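The Phone Incident, Explained at Length to People Who Only Asked If I Was Okay

September 13, 2018

The phone is fine. I'm putting that first because Caroline Nyaga has now asked me twice, and because it's her old phone.

We had the two arms set up for the sorting task, the one Mwangi has been calling Gikamlow since before there was any code to attach the name to. Pick up an object, put it in the white bin, go home. A toddler can do it, and a toddler doesn't need a calibration file.

Run 36 was where it went wrong. The right arm came down over the phone, closed its fingers, and kept closing. The grip force limit is a number in a config file. I had edited that file in the morning. I had edited it on my laptop, saved it, felt good about myself, and never copied it over to the machine that runs the arms. So the right arm was working from the old file, the one we wrote for squeezing foam blocks, and it squeezed Caroline's phone like a foam block.

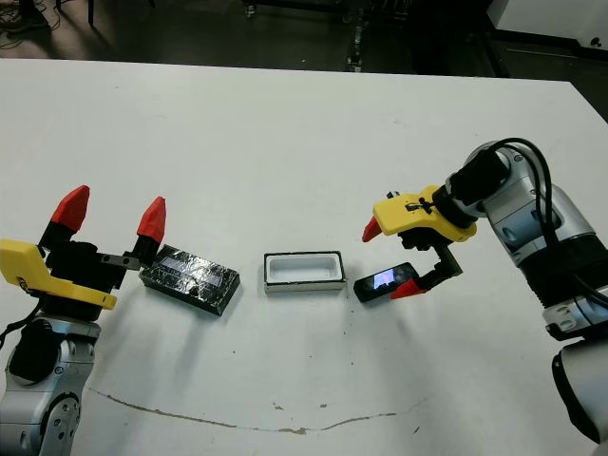
Right arm at the phone, left arm open. Bin still empty, as it was for most of the day.

Mwanaisha Kioko hit the stop button. I would love to say I did, but I was looking at the plot on the screen and thinking, huh, that line is going up. She had her hand on the button the whole run, which is the rule, and which I had complained about that same week as being a bit much. I have withdrawn the complaint.

Then came the second problem. On a stop, the arms hold position. Great for not dropping things on your feet. Less great when the position being held is "crushing." We stood there for a while looking at a gripper that was very calmly doing exactly what it had been told. Oduor Mutiso finally found the manual release, under a cover held on with screws, and nobody had the right driver in the room. It was in my car.

The log has 2,031 lines for that run. The useful one is near the top, where it prints the force limit it loaded. It had been printing the wrong value all day, in plain text, for anyone who cared to read it.

Changes so far: the program now compares its config to the one in the repository and refuses to start if they differ. The driver lives on a hook by the door. Stop will get an "open slowly" option once Mwangi and I finish arguing about what happens if the arm is holding something heavy at the time. He wants it in by October. I want a new phone to test it on, preferably his.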